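OK so a bunch of you asked what our house rules are for tabletop manipulation runs, after I complained on here about benchmark numbers you can't compare. Long thread, grab a coffee.

First rule, and the one I will die on: write down the start layout before the arm moves. "Blocks scattered on board" is not a layout! If I can't rebuild it from your notes, your success rate means nothing to me.

Second: decide what counts as a success BEFORE you run. Does a block that gets shoved off its neighbor count as separated? How big a gap? We argued over that one for most of a Monday and Renu Malhotra finally just typed a definition into the shared doc while the rest of us were still talking. It's still there, typo and all.

Third: touching blocks get their own category. Pushing one lone cylinder across open wood and splitting two pieces that lean on each other are different jobs, and averaging them together hides everything interesting.
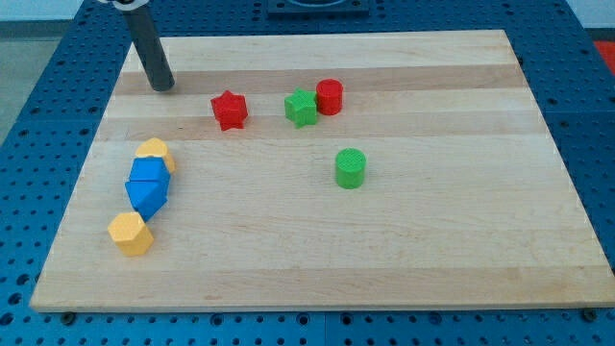
Two colors of star, two cylinders, and a blue pair I'd log as "in contact" every single time.

Fourth: log your resets. If a person reaches in and nudges a block, that goes in the file, with the time. I went back through 483 of our older runs in September and found 7 with a reset nobody had marked. Seven doesn't sound like much until they're all in the same condition – ugh.

Fifth, the safety one, and please don't skip it because the arm is small. Hands stay outside the marked zone until motion is disabled, and the person at the table is the only one who gets to say "clear." Not the person at the keyboard. Rattana Petchrat wrote that into the Hemmin checklist and I copied it word for word (with permission!).

Sixth: version the checklist like you version code. Ours is on revision 2 and every run file says which revision it was done under. Boring, takes five seconds, has saved me twice.

Someone's going to ask if this slows us down. Yeah, a bit. We have 2,779 runs logged under the new rules and I can pull up any one of them and tell you how it started. I'll take that trade.

If your lab does resets differently, reply with how, I'm collecting these for revision 3.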